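Looking after a record collection at home

Last updated May 20, 2018

These notes are for people who have records, play them, and would like them to sound the same in ten years. None of it needs expensive gear. Most of it can be done at the kitchen table with things from the hardware store or the supermarket.

Cleaning before you play

A dry carbon fibre brush is enough for most records most of the time. Put the record on the platter, start it turning, and hold the brush lightly across the grooves for two or three turns. Then tilt the brush and draw it slowly off the edge. Pressing hard only pushes the dust further down. Clean the brush on its own handle between sides.

Don't wipe records with a shirt sleeve, a tea towel or a paper towel. Paper towel sheds, and it can leave fine marks you will see under a lamp even if you can't hear them.

Wet cleaning

Second-hand records usually want a wet clean before their first play. You will need:

Distilled water (supermarket, with the ironing things)
A drop of plain dish soap with no moisturiser or scent
Two microfibre cloths, washed without fabric softener
A soft paint pad or a velvet record pad
A dish rack with padded slots, or an old towel

Mix one small drop of soap into a litre of distilled water. Lay the record on a folded towel and cover the label with a plastic jar lid, held down with your palm. Wet the pad, not the record, and go around with the grooves. Never scrub across them. Change to a clean pad and plain distilled water and go around again until there are no suds left. Blot with one cloth, then the other, and stand the record in the rack to dry completely. Overnight is good. A record put back in its sleeve damp will grow mould, and the mould gets into the cardboard as well.

Tap water is fine for a first rinse on something filthy from a garage sale, but finish with distilled. Tap water dries with minerals in it and you will hear them.

Do not use anything with alcohol on shellac 78s. It dissolves them. For 78s use plain distilled water only, keep the label dry and be quick.

Wood glue, which you will see recommended, does lift dirt. It also tears if you don't put it on thickly enough, and then you are picking strips out of the lead-in groove. I did it on three records and went back to soap.

Sleeves

Paper inner sleeves scuff records a little each time they go in and out. Swap them for polyethylene or lined ones. If the original inner has lyrics or photos on it, keep it in the jacket behind the new one.

Outer sleeves keep the jacket from wearing a ring into its neighbour. I use the Morard ones, a bit loose on single LPs and right for doubles. Avoid soft PVC outers. They go cloudy, stick to the jacket and can mark the record through it.

If you are buying for a whole collection, get one pack of 200 and see whether you like the fit before ordering 1,000. Gatefolds and box sets need their own sizes.

Shelving

Records stand upright. Stacked flat, the ones on the bottom take the weight and the jackets split along the seams. Leaning is nearly as bad. Put a divider in every 13 inches of shelf, or close to it, and pack them so that you can pull one out with two fingers without dragging the others.

Vinyl is heavy and a full shelf of it will bow light particleboard. Use shelves with a fixed back and short spans, and screw the unit to a stud. Keep it off outside walls in cold climates, away from baseboard heaters, and out of any spot the afternoon sun reaches. A car boot in August will ruin a record in less time than it takes to do the groceries.

Basements are all right if they are dry. A small hygrometer costs very little. Aim for the middle of the dial and run a dehumidifier if it creeps up in summer.

Flattening a warp

A slight dish warp often plays without trouble. For anything worse, put the record between two sheets of clean plate glass with a few heavy books on top, in a warm room, and leave it alone for several weeks. The oven method works now and then, and wrecks records the rest of the time. I don't recommend it.

The stylus

A dirty stylus makes a clean record sound dirty. Use a small dry stylus brush, always from back to front, never side to side. Do it every few sides. If the high notes turn fuzzy near the end of each side, look at the alignment first and then at how old the stylus is.

Selling and mailing

Take the record out of the jacket and mail it behind the jacket in its inner, so that a knock in transit doesn't split the seam. Put the lot in a plastic outer. Sandwich it between two stiff cardboard squares cut slightly larger than the jacket, with the corrugations running in different directions, then into a proper record mailer. Tape all the open edges. Write the grade on the invoice, and photograph the disc under a lamp before it goes.

Don't mail an LP in a plastic parcel bag with nothing around it. Bags are for T-shirts.

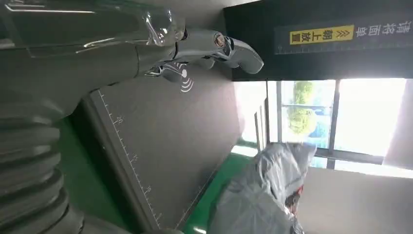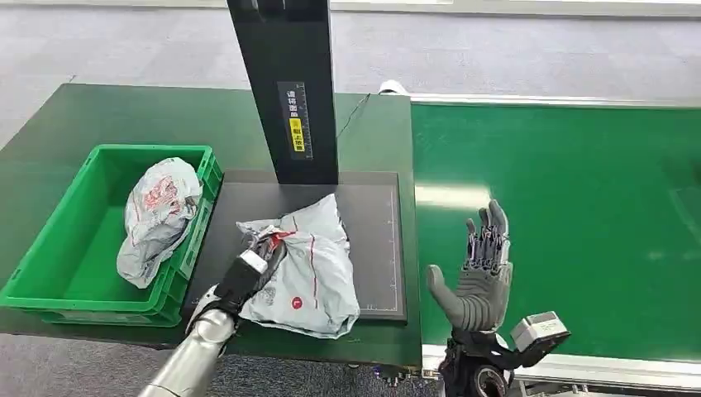

Khrystyna Zhuravel wrote in to say that she mails seven-inch singles more than LPs and finds the same rules hold, except that she uses three stiffeners, two behind and one in front, as the small mailers bend more easily in a letter slot. She also cuts her squares from old pizza boxes, clean lids only, and has had one breakage in 8 years, a styrene single that was cracked at the label when she bought it. Her other suggestion was to put a strip of painter's tape under the packing tape on the flap, so the buyer can open it without a knife.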